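The Last Round at Eltotska

A short story
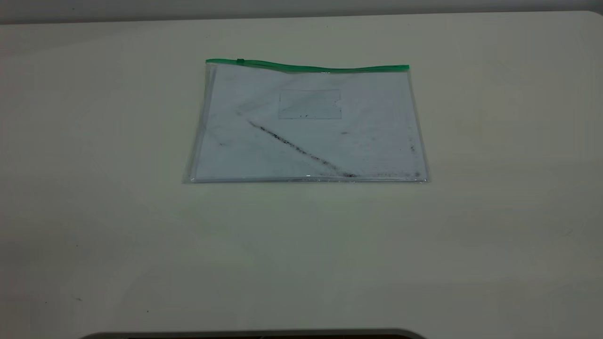

Guido Pace had trained boxers for most of his life and he did not like to travel with them. He liked the gym, where every thing had its nail or its shelf. On the road the things moved. So before the fight in Eltotska he put the papers, the license and the medical certificate in a clear plastic pouch with a bright green zipper along the top, and he promised himself that the pouch would not leave his jacket until the bell. On the bus he touched it through the cloth many times. The woman next to him must have believed that he had a pain in the heart.

His boxer, Ehsan Gondal, slept during the whole journey. He was a lightweight, thirty years old, with eleven wins and nine losses, and he slept like a man with no losses at all.

The hall stood behind the bus station. Someone had painted the name Talix on the door, and also on the ropes and on the corner stools. Talix sold tires. The man from Talix shook hands with them and told them that 1,539 tickets were sold, and that he had hoped for 3,000, and he looked at Ehsan as if the difference was his fault.

"It is April," Guido said. "In April people want to be outside."

"It is raining," said the man from Talix.

They were given a dressing room which was shared with a boiler. Ehsan sat on the bench and held out his hands, and Guido began to wrap them. This was the part that he loved. He had wrapped these hands for six years and he knew where the old break was, under the small finger of the left, and he always passed the gauze one more time there without saying anything.

"Who is he, this Drestier?" Ehsan asked.

"He is tall. He is young. He lives two streets from here."

"So I need to knock him out."

"It would be a help," Guido said.

The first rounds went badly. Drestier had a long jab and he used it in the way that a man uses a broom to keep away a dog. Each time when Ehsan came close he found the glove in his face, and the people in the hall shouted the name of Drestier with great happiness. Between the rounds Guido pressed the cold iron on the eyebrow and spoke about the body. Go to the body. The head is far away, but the body is always at home.

In the fourth, Ehsan went to the body. He took two jabs to arrive there, and then he put his right hand under the elbow, and Guido heard the air go out of the young man. It is a small sound and the public never hears it. After that Drestier carried his elbow lower, and when the elbow is lower the chin has no friend.

In the sixth he was knocked down. He stood up at the count of eight with his eyes clear, and he fought well, better than before. Guido, who should not have admired him, admired him.

Before the eighth and last round Ehsan asked, "Am I winning?"

Guido looked across the ring. In the other corner an old man was bent over Drestier and was speaking to him quietly with one hand on his neck. The old man had a white towel on his shoulder. Perhaps he also had been on many buses.

"In any other town, yes," Guido said.

Ehsan laughed, and the mouthpiece almost fell out. Then he went and boxed the three minutes as if they were a present which somebody had given to him. He did not look for the knockout. He moved, he touched, he slipped under the long arm and came up on the other side, and for some seconds near the end even the people of Eltotska became quiet and only watched.

The decision was for Drestier by one point. The man from Talix lifted the winner's arm himself, although this was the work of the referee.

Later the old man with the towel came to the room with the boiler. His name was Navaratnam. He stood at the door and did not know what to do with his hands.

"I counted it different," he said. "I wanted that you know."

"Thank you," said Guido.

"The boy also counted it different. He is ashamed to come in."

"Tell him to keep the elbow up," Ehsan said from the bench. He had ice on his eye and he was eating a banana. "And tell him to come in. We have bananas."

It took a while, but the boy came. He had to bend his head because of the pipe. The two boxers looked at each other's faces to see what they had done there, and Drestier pointed at his own ribs and made a long whistle. Guido gave him the place on the bench and went out with Navaratnam into the corridor, where it was cooler, to ask him at what hour there was a bus.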